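Two Grippers, One Tabletop

The Uteck parallel gripper costs less than half what the Gollura does, and for a small lab that settles most arguments before they start. We wanted to know what the extra money buys, so we ran both on the same arm at the Pilkington workshop through most of October.

Each gripper got the same 444 picks. The objects were kitchen things and toy food, chosen for awkward shapes, and the arm ran under a Jukach controller with its stock settings. A pick counted if the object left the table and stayed up for the length of the move. Dropping it on the way down was a miss.

The Uteck missed 131 times. Most of those were round objects, which slid out when the fingers closed off center. Swapping in softer pads helped with the fruit and did nothing for cups.

The Gollura did better on round things and worse on anything flat. Its fingers are thick at the tips, and a spatula lying on the table gave it trouble all month - the tips touched down before they could get under the handle.

Bottles were the closest contest. A squeeze bottle on its side rolls if one finger lands early, so the approach has to come straight down over the middle.

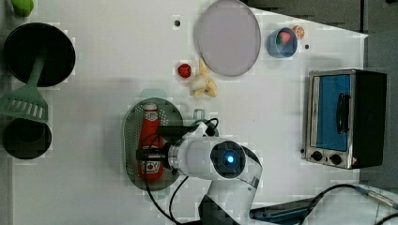

Issue 131, page 44

A green strainer tray under the ketchup makes the job harder, as the gripper has less room to close before it meets the rim. We slowed the last part of the descent for both models and left it there.

Cable routing also took longer than planned. Loops at the wrist need slack for a full turn, but too much slack hangs over the work. We retied ours twice.

For mixed objects we would buy the Gollura. The Uteck is fine for boxes and blocks, and spare pads are easy to get.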